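December 28, 2018

Quick one before the car gets packed. Gas bill came. £141 for the quarter, and that's with us being careful, or what I call careful. Last winter in the old flat was less than that and we had the heating on all day like idiots.

So. Draughts. That's been my whole Christmas.

The house is at the top end of Nonholm, end of terrace, wind straight off the hill. Lovely in June. Didn't think about December at all when we viewed it. The front door is the worst -- gap along the bottom you could post a sandwich through. I did that one first. Brush strip from Gruber, the long sort, cut it down with the hacksaw. Cut it too short. Cut another one. Fine now, drags a bit on the mat.

Letterbox next. Got one of those covers with the bristles, four screws, ten minutes' work supposedly. Took me most of an afternoon becuase the door is some sort of iron-hard wood and I snapped a drill bit in it. Bit still in there. It can stay.

Then the windows. Foam tape round the ones that open, cheap stuff, comes off in a year I'm told but I'll worry about that next winter. The bedroom one wouldn't shut afterwards so I had to peel half of it off again. Thinner tape on the hinge side, that's the trick. Should of read the packet.

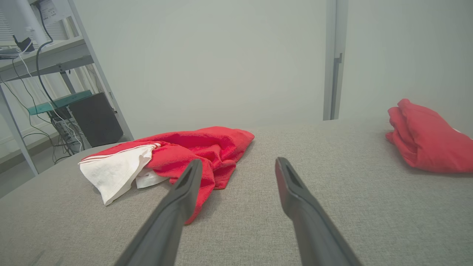 Chimney was the big one. Held a bit of tissue paper in the fireplace and it went straight up, whoosh. Didn't want to block it for good so bought a Clulta chimney balloon, you blow it up and wedge it in there and it leaves a bit of air through for the damp. Soot everywhere. In my hair. The room felt different that same evening though, you could sit there without a blanket.

Had a man from Skekeck round before all this, quoted £637 to do the front windows and the door. Then £387 when I didn't ring back. Didn't ring back again. I've spent a fraction of that and yes it looks a bit home made but the curtains have stopped moving.

Still to do: loft hatch, the gap where the pipe goes out behind the washing machine, floorboards in the back room. Not sure about the floorboards. People say papier mache, people say strips of wood and glue, people say just buy a rug. Leaning towards rug.

Anyway, car. Back after New Year. If anyone knows how to get a broken drill bit out of a door, leave a comment.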